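Drawer cabinet from the old Sturnberg office: repaint it or leave it alone?

Sturnberg Community Boards > Home and Workshop > Furniture 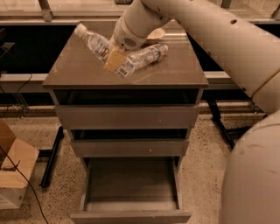 Original post

benchrat
12 April 2020

I have a grey-brown drawer cabinet with a flat top and I want it a dark green. The finish is sound but dull. I was going to scuff it with 320 grit, wipe it down, and roll on two coats of Drakell enamel. Do I need a primer under that? The can says no. I don't trust the can.

Replies

mossy_gable
Use a primer. I skipped it on a nightstand and the paint came off in strips the first time I moved a lamp across it. Let the primer sit overnight.

Cokis_Lane
I don't agree. If the old finish is sound, a good scuff is enough. I've done kitchen doors that way and they have held up since August. The trick is getting the grease off before you sand. Sand first and you just push it into the scratches.

mossy_gable
Doors aren't a tabletop. Nobody drags a toolbox over a door.

tworivers
What is it made of? If it's bare steel under there you want a different primer than for wood. Check inside a drawer, where the finish is usually thin.

benchrat
Haven't checked the finish inside yet. The drawers stick a bit. Will look tonight.

Cokis_Lane
Rub a candle on the runners while they're out. And number the drawers on the back with a pencil — they never go back in the right order otherwise.

pinhook
I'd leave it alone. Paste wax and a rag would fix dull, and you could be done in an afternoon. Green will look good for a year and then you'll be touching up corners.

benchrat
I've been looking at that color for six years, pinhook. It's going green.

tworivers
Then go to 400 between coats, lightly, and use a foam roller. The hardware store on Brzozowska sells the short ones. Don't put anything heavy on the top for a couple of weeks, dry to the touch isn't hard.

mossy_gable
Agree on the wait. Still say primer.

benchrat
OK, primer on the top and just a scuff on the sides. I'll post again when the first coat is on.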